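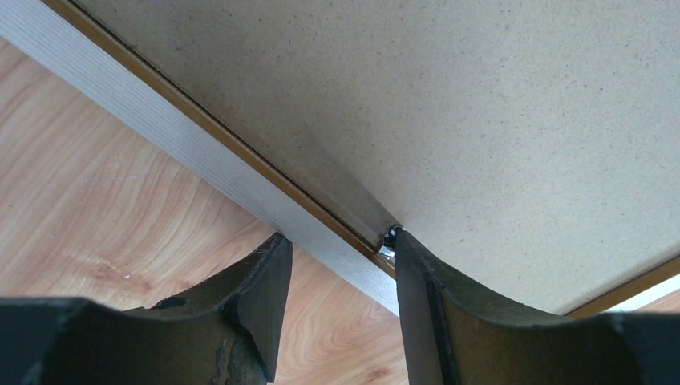
Visite chez Mirent, fabricant de meubles en panneaux

L'atelier ouvrait ses portes samedi matin, par groupes, sur inscription. Le nôtre est parti à 9 heures de l'accueil, après distribution des lunettes et des bouchons d'oreilles. Compter deux heures.

Le parcours commence par le stock. Les panneaux de particules arrivent bruts, beige clair, ou déjà revêtus de blanc pour les pièces visibles. Mirent achète l'essentiel à Mayrhofer et garde 261 références en rayon. Les chutes de plus de 61 cm sont remises de côté pour les tiroirs et les petites tablettes.

Vient ensuite le débit, puis le placage des chants. Le bruit couvre les explications et il vaut mieux se placer devant. On nous a montré un chant mal collé : l'ongle passe dessous, la pièce repart au début.

La partie la plus intéressante reste l'assemblage. Tout se joue aux angles, là où une planche blanche vient contre un panneau brut. Un léger décalage au premier coin se retrouve à l'autre bout du caisson, et la porte ferme mal. Le modèle du moment, le Vestico, est une armoire basse de 92 cm de large. On peut toucher les pièces sur la table de contrôle, côté brut et côté fini.

La visite se termine par l'emballage, vu un peu vite, le groupe suivant attendait déjà.

Pratique : entrée gratuite, chaussures fermées obligatoires, parking derrière le bâtiment Prakham. Prochaine ouverture en février.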